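Notebook entry, Friday, April 28, 2023
Vudis Residential, Listings Presentation Workshop
Subject: floor area statements and room labelling for the Damilier estate listings

The morning was given to the discrepancy raised by the Hoekstra office on the main residence. The vendor's brochure from the previous sale gives the living area as 577 square metres. Our own measured plan gives 434. Neither figure is wrong in itself. The larger includes the garage, the covered terrace and the enclosed passage to the guest wing; the smaller is confined to habitable rooms measured to the inside face of the external walls. The brochure does not say which method was used, and a purchaser comparing the two documents would reasonably ask what had become of the difference.

It was agreed that the listing will carry 434 square metres as the internal living area, with the total under roof stated separately and labelled as such. The words "approximately" and "circa" are to be removed from the headline. Where a tolerance applies it will be set out once, in the notes to the plan. Colleagues are reminded that the old brochure remains in the shared folder and should not be quoted in correspondence until it has been moved to the archive.

The guest wing was considered next. The vendor has asked that it be marketed as a self-contained dwelling. The permit on file describes it as an ancillary suite, and the two terms carry different consequences for a buyer who intends to let it. Until the municipal office confirms the classification, the listing will use "guest wing" and nothing more. I have written to the vendor's solicitor to that effect and placed a copy in the file.

Room names on the plan were then reviewed against the text. The plan shows a "media room" which the text calls a "den", and the text refers to a "butler's pantry" which the plan shows simply as storage. The plan is to govern in all such cases. The practice of upgrading a room's title between the plan and the copy has caused difficulty before, most recently on the Hoekstra lakefront parcel last November, when a purchaser's agent requested a written explanation of a fourth bedroom without a closet or an egress window.
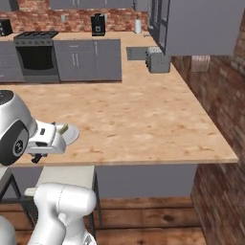 Cor Prins
Listings Standards Lead, Vudis Residential

In the afternoon the draft copy was put through the Ikiter checker for the first time. The results were mixed. It correctly caught the inconsistent spelling of the road name and a lot dimension given in feet in one paragraph and metres in the next. It also flagged "grey" as an error, which indicates that the language setting had been left on the American default. The setting has been corrected on my workstation. Others will need to make the same change individually, as the preference does not carry over through the shared licence.

A more serious matter is that Ikiter proposed replacing "subject to easement" with "enjoying an easement". These do not mean the same thing. The Damilier property is burdened by a right of way along the north boundary in favour of the adjoining owner, and the wording must make plain which party benefits. Automatic acceptance of suggestions is to be switched off for any paragraph dealing with title, easements, covenants, zoning or water rights.

The stable block was left largely as drafted. I have struck out "world-class" and "unrivalled". The number of stalls is omitted pending a site visit, as two of the partitions are said to be removable and the vendor's list does not distinguish between fixed and temporary ones. The reference to the riding ring's footing has been retained, with the date of last resurfacing left blank for the vendor to supply.

On the covering letter to affiliated offices: the present version runs to 2 pages and should be cut to one. The commission arrangement for referring brokers belongs in the attached schedule. The letter should state the asking price, the method of sale, the showing conditions and the name of the person to telephone. Showings are by appointment with 28 hours' notice, an unusual figure arising from the tenancy in the gate cottage, and it should not be rounded to a day.

Matters outstanding:

Municipal confirmation of the guest wing classification.
Surveyor's letter on the north boundary.
Revised plan from the Hoekstra office, with the pantry label corrected.
Vendor's signature on the amended disclosure statement.
Decision on whether chattels in the main residence are to be listed by room or in a single schedule. My preference is a single schedule, cross-referenced to the plan.

The disclosure statement has priority. The listing is not to be released to the affiliate network without it, including in preview form. The file copy of today's marked-up draft is in the blue binder behind the Damilier tab, and the earlier draft has been stamped superseded.

Vudis Residential | Contact the Listings Standards desk | © 2023 Vudis | Back to top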